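Do we really need a written rule set for teaching tasks with hand-held grippers?
Asked in: Workplace robotics, safety and procedures
2 answers, 49 views

We are a small shop and we have started recording people doing simple bench jobs with hand-held grippers, so that an arm can be trained on them later. My manager bought a guideline packet from a consulting outfit called Ladent. It is long. It wants a sign-off before each session, a fixed layout drawing for the bench, a cable plan, and a "neutral pose" at the start and finish of every take. It also says any task with an electrical part has to be treated as live work, even if the part is dead.

I have read it twice and I can't tell which parts are there for safety, which parts are there to make the data better, and which parts are there to make the packet thicker. Does anyone follow something like this in practice? What would you keep? We plan to do nearly 200 takes of each task and the sign-off alone would eat the morning.

Answer 1 (marked helpful)

I have seen the Ladent packet and two others much like it. My problem with all of them is that they mix three different things under the word "standard" and never say which is which. Ask whoever sold it to you where each line comes from. When I did that, I got a slide deck back.

What I would keep:

Power. Write down whether the strip or socket is supposed to be energized, and who checks. If it's meant to be dead, unplug the far end and put that end where the operator can see it. The packet's "treat as live" line sounds strict, but it doesn't tell you to do that one simple thing. I would take the check over the slogan.

Cables. If your grippers are wired, decide which side each cable leaves the bench and stick to it. Half of the bad takes I've thrown out were a cable dragging across the part.

Floor. Mark where the stands and the cable pile go. Keep feet out of it.

What I would drop, or at least argue about: the sign-off per session. One at the start of the day and another when the setup changes is plenty for dead parts on a bench. People who sign the same sheet all day stop reading it, and then you have a stack of paper that says everything was fine. The neutral pose may help whoever cuts up the recordings. Ask them. If they don't use it, it's a ritual.

I'd also be careful with the claim that you need 4,000 takes before the rules "pay off." I have seen that number passed around with no source attached. Pick a small batch, look at what got rejected and why, and write your rules from that.

We put our own short version on the Saarinen bench, and this is the note that went with the plug task.

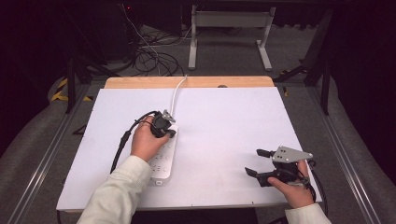
Plikinov, November 11, 2020

Plug and power strip, both hands. Strip stays lengthwise to the operator, white lead going away over the far edge. Left gripper works the plug at the far end. Right gripper waits over the near corner of the board with the fingers open, and does not cross over. Gripper cables run down the outside on each side. Bare board apart from the strip and plug, so put the pens somewhere else.

It fits on a card. I don't claim it's complete, and someone in our group still wants a line about sleeves. Fine, add it if you get a rejected take over a sleeve.

Answer 2

just follow the packet, you paid for it. we use the Rovana one and never had a problem

Comment from the asker: Thanks. Does Rovana separate the safety items from the data items, or is it one long list like ours?

Reply from Answer 2: one list. i dont think it matters

Comment from Answer 1: It matters the first time you're short on time and have to skip something. With one list you'll skip whatever is slowest, and that could be the power check. Go through yours with a pen and mark each line S or D. Anything you can't mark, send back to Ladent and ask.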